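Sorting small parts at a shared desk: does a divided box help?
Project report, second-year Workplace Studies
Kirsty Lennox
Hilness College, Curkham site

1. Why I chose this

Our course handbook says that "a place for everything" saves time. It gives no source. The shop that supplies the Bayram building sells desk organisers on the same promise, and the study skills leaflet repeats it almost word for word. I have shared desks for two years and never noticed that the tidy ones got more done, so I wanted to see whether a cheap divided box made any difference to people who have to find small bagged parts while other work is going on.

I should say that I expected it to make none. My tutor asked me to write that down at the start, so it is written down.

2. The set-up

The work was done in the first-floor project room in Bayram, where two tables are pushed together and shared by whoever needs them. The parts were spares belonging to the electronics group: connectors, switches, short leads and so on, each kind in its own clear plastic bag. In December they were living in a biscuit tin.

For the first two weeks people used the tin as before. For the next two they used a cardboard organiser split into small compartments. I did not label the compartments, as the group could not agree on names for half of what was in them.

Each time somebody wanted a part they wrote the start and finish time on a sheet. This relied on goodwill. The sheets have gaps in them, mostly near the end of the afternoon, and one page from week two was used to write down a phone number and went home with it.

3. What the desk is like

I had planned to treat the organiser as the only thing that changed. After a morning in the room I gave that up. A shared desk is never the same twice. Laptops arrive and leave, phones get put down, and the box is moved to wherever there is space.

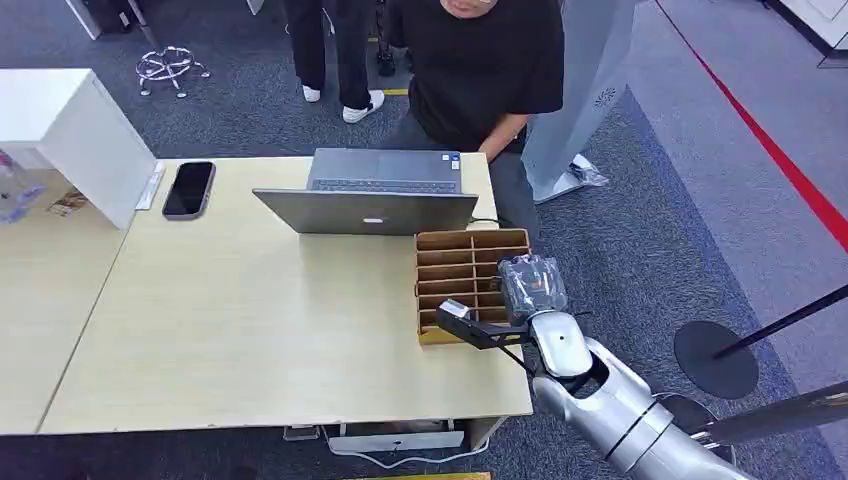
The box was meant to stay at the right-hand end. I put this in the instructions in capitals. It was moved anyway, and on several sheets someone has written "couldn't find box" in the remarks column, which is an odd thing to have to write about an aid to finding things.

Clear bags are another difficulty. In theory you can see what is inside. In practice the plastic crinkles and shines under the ceiling lights, and a dark part in a folded bag looks much like any other dark part. People still picked bags up and turned them over, exactly as they had done with the tin.

4. Results

We ended up with 846 usable entries. With the tin, the middle value for finding a part was 9 seconds. With the organiser it was 5. On paper that is a clear win, and I was surprised by it.

I do not think it should be taken at face value. The people were the same throughout, so by the third week they knew the parts better. I had no second group starting with the box and moving to the tin, which would have been the obvious check. Times were also rounded by whoever wrote them, and nearly all of them end in a nought or a five. A gap of a few seconds does not look so solid after that.

Putting parts back was worse. With the tin you dropped the bag in. With the organiser it took up to 2 attempts to find the right compartment, and by the last days bags were going into whichever one was nearest. When I emptied the box at the end, switches were in with leads and one compartment held only a pen lid.

5. What I would say to the handbook

The organiser probably does help a little with finding, as long as somebody sorts it. In our case that was me, in the evenings, and my time is not in the figures. If it were added, I suspect the tin would come out ahead.

The Hemel method, which we were taught in the first term, would have us label every compartment and tape an outline on the desk for the box. I am not convinced. The desk belongs to everyone, and the next group would put a laptop on the outline.

6. Changes if repeated

Swap the order for half of the users. Use a stopwatch. Time the putting back as well as the finding, from the first day. Pin the sheets to something.

Handed in Feb 29, 2004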